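Pesquisar no site Pesquisar... OK

Ata da reunião de avaliação do Pokari

Reunião de setembro, começou às 14h com a sala ainda meio vazia e a máquina de café em greve. Fiquei eu a escrever, outra vez, por isso quem não gostar do tom que se ofereça para a próxima!

Ponto 1. O que estamos a avaliar

A Sabbagh propõe-nos o Pokari, um pacote de simulação para robôs de dois braços: o simulador, uma biblioteca de tarefas de bancada e as vistas de câmara, incluindo as de pulso. Temos licença de teste válida por 40 dias e a ideia é decidir antes de ela acabar. A concorrência é a Brameck, que já usámos no ano passado e de que metade da equipa ainda tem saudades (a outra metade lembra-se do instalador).

O preço em cima da mesa é de 900 euros por posto, com atualizações durante um ano. Perguntei se os postos do laboratório contam como um só e a resposta foi "depende", o que não me serve para nada. Fica pedido por escrito.

Ponto 2. Primeiras impressões

Projetámos a sessão no ecrã grande e fomos comentando à medida que aparecia. A vista geral agradou bastante, dá para perceber a posição relativa dos braços sem andar a rodar a câmara de um lado para o outro.

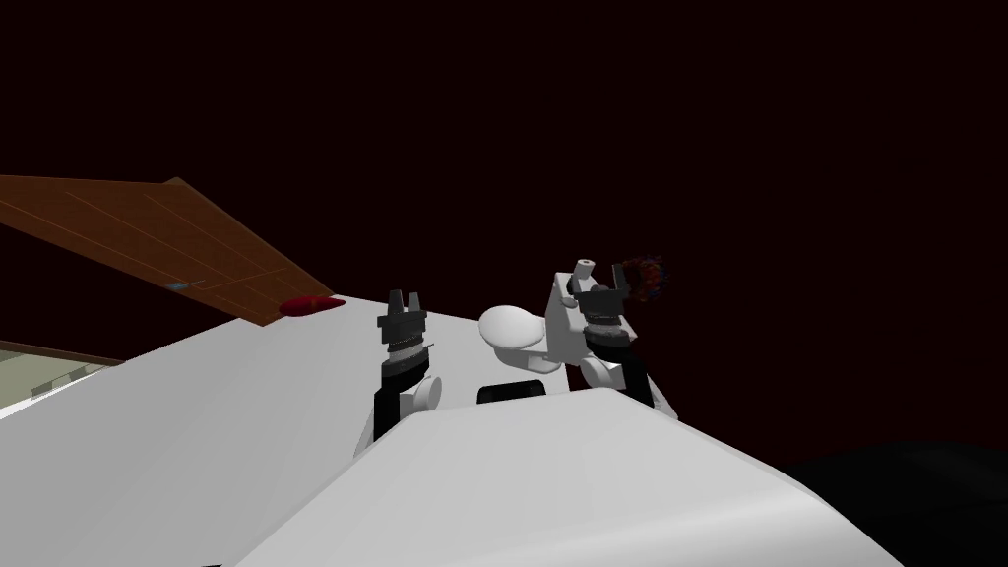
A instalação correu bem em todas as máquinas menos na minha, claro. Era um controlador gráfico antigo, atualizei e ficou resolvido antes do almoço. O manual está em inglês e a tradução portuguesa só cobre os primeiros capítulos; a Sabbagh diz que o resto vem a caminho, mas não se comprometeu com data e eu também não insisti muito.

Discutimos ainda a compatibilidade com o Plollix, que é onde guardamos os nossos registos. O exportador do Pokari grava num formato próprio e é preciso um conversor. Já existe um, feito cá em casa, mas perde os nomes das juntas pelo caminho e ficamos com uma tabela de colunas anónimas (passei uma tarde inteira nisto, não recomendo). Fiquei de ver se se corrige do nosso lado ou se pedimos à Sabbagh que mexa no exportador.

Ponto 3. Câmaras de pulso

Aqui a conversa animou. Queremos as vistas de pulso para treinar a aproximação final, e portanto interessa-nos muito que os dedos se distingam bem do fundo, seja ele claro ou escuro.
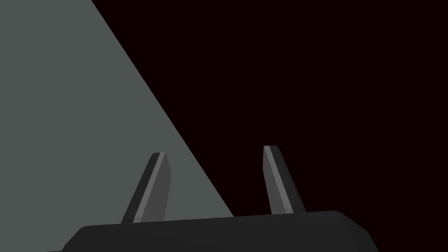

Houve quem achasse a iluminação demasiado limpa para o que temos na bancada real, e eu concordo. O Pokari permite mexer nas luzes tarefa a tarefa, só que os valores são escritos à mão num ficheiro, e ninguém se mostrou com vontade de o fazer para a biblioteca toda. Ficou combinado experimentar em 3 tarefas e comparar com o que tínhamos na Brameck. Se a diferença for pequena, deixamos como vem de fábrica.

Também se falou do fundo quase preto. A mim não me incomoda, mas pediram que se pergunte se dá para trocar por uma sala, nem que seja só com paredes lisas.
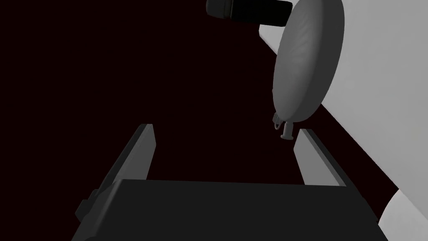 O tema seguinte foram os objetos da biblioteca, e aqui tenho de dizer que fiquei mais contente do que esperava. As formas simples qualquer simulador faz; o que nos dá trabalho são as peças com saliências, onde a garra pode bater antes de chegar ao corpo principal. A peça oval cinzenta é um bom caso: tem uma espécie de bico curto na parte de baixo, com a ponta alargada, mesmo por cima do dedo direito, e ao lado uma argolinha ou gancho fininho. Quero saber se a geometria de colisão acompanha estes pormenores ou se é uma caixa à volta de tudo, porque com uma caixa não nos adianta ter o desenho tão caprichado. Vai como pergunta à Sabbagh, com pedido de acesso às malhas.

Ponto 4. O que ficou decidido

Continuamos o teste até ao fim da licença, ninguém quis fechar já. Eu trato do conversor para o Plollix e da lista de perguntas (postos, manual, fundo, colisões). O ensaio das luzes fica com a equipa da bancada, que me manda os resultados para eu juntar tudo num só documento.

A proposta de comprar já 13 postos foi adiada. Enquanto não soubermos como contam as máquinas do laboratório, não vale a pena fazer contas.

Acabámos às 15h40. A próxima reunião é na mesma sala, e tragam o café de casa.

Itens recentes
Ata anterior: renovação da licença Brameck
Notas de instalação do Pokari
Conversor para o Plollix: problemas conhecidos
Lista de material da bancada
Pedido de orçamento à Sabbagh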